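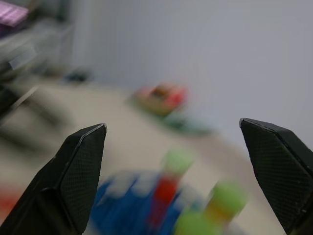 The Sunday-shoes phase is my own name for a stretch of early dating that most people know by feel, even if they call it something else. It covers the weeks when both people are still on their best behavior. You answer texts in full sentences, you pretend to like hiking, and you wipe down the bathroom sink before anyone comes over. I've kept this entry going for a few years now, and I add to it whenever a reader writes in with something good.

Origin of the term

I first used it in a column for the Drendden newsletter, back when it had 314 subscribers and I knew a good share of them by their email addresses. My grandmother kept one pair of shoes for church and company, and she said you could tell a suitor was getting comfortable when he showed up in the other pair. Readers in Villanueva wrote back to say they called it "the good towels," which I love (and which may be the better name, but I'd already printed mine).

Length

It varies a lot. The Griler forum ran a thread on this that grew to 2721 replies, and I read far more of it than I should have. Plenty of people said it lasted a couple of months. Others swore they skipped it, mostly people who had been friends or coworkers first. One woman said hers lasted two years, long distance, and ended the weekend they moved in together and he found out how she loads a dishwasher!

Long distance does seem to stretch it out. If you only see each other every other weekend, you can keep the good shoes on for a very long time.

Signs that it is ending

The classic one is the first boring evening. You're both on the couch, you've run out of stories, and somebody suggests laundry. Other signs that readers mention often:

Ordering the food you wanted all along
Saying you're tired and going home at 9 p.m.
The first small argument, usually over directions or being late
Meeting the sibling who tells the embarrassing stories

I'd put the first cold on the list too - being looked after with a stuffed-up nose is a big step for a lot of us.

Common mix-ups

People often confuse this with the honeymoon phase, and the two do overlap. The way I use the words, the honeymoon phase is about how you feel, and the Sunday-shoes phase is about how you act. You can be crazy about somebody and still leave your socks on their floor. My second marriage was like that from the start, socks and all, and I was as giddy as a teenager until well into November.

It also gets mixed up with lying. Tidying up before a date is fine by me. Saying you want kids when you don't is another matter, and I've covered that in the entry on early promises.

See also

Early promises
The first shared trip
The Gument rule (splitting the check)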